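From: Loubna Hegazy
To: Tazi household list
Date: Jan 22, 2021
Subject: Re: [tazi-household] Folding and the linen cupboard

Munther Hijazi wrote:

> Could someone set out how we are meant to do the linen now? I came
> back to the first-floor cupboard and found sheets folded three
> different ways, and the pillowcases were in with the tea towels. I
> don't mind which way we do it as long as it is the same way each time.
> Also, do we keep the old covers or do they go for rags?

Munther,

Nouhaila and I went through the cupboard yesterday and agreed the following. It is close to what we did in the old flat, so Hazem at least will know most of it.

1. Sorting

Do this on the bed, before anything is folded. Whites in one pile, blues and greys in another, anything with a pattern in a third. Pillowcases go on the chair. Check each piece for holes and pulled threads while it is in your hands. If you find a hole smaller than a coin, put the piece in the mending bag on the back of the door. Anything worse goes for rags, and that answers your last question — old covers are only kept if they are sound.

2. Finding the corners

Most of the mess comes from people starting in the middle. Take hold of a small pinch of cloth and lift it until you can see which way the hem runs, then follow the hem along to the corner. Thin cotton creases wherever you squeeze it, so keep the pinch small and smooth it down with the flat of your hand afterwards.

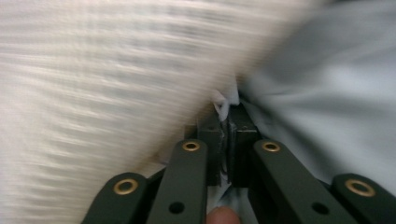

3. Folding

Flat sheets: in half lengthways, in half again, then in three from the short end. The folded edge faces out on the shelf.

Fitted sheets: tuck two corners into the other two, lay it down, turn the elastic side in, then fold as for a flat sheet. It won't be perfect.

Pillowcases: in three lengthways, then in half. Keep pairs together, one inside the other.

4. Shelves

Top shelf is spare blankets. Second shelf is double sheets, third is singles and pillowcases. Tea towels do not live in this cupboard at all, they go in the kitchen drawer under the cutlery.

By our list there should be 22 pillowcases and we found 13. If you have any in your room, please put them in the basket on the landing. I would like to know what we have before ordering more in February.

Moataz asked whether the labels could be bigger. Yes — I will redo them when I have some card.

If you disagree with the way we fold the fitted sheets, say so on the list and we can change it.

Loubna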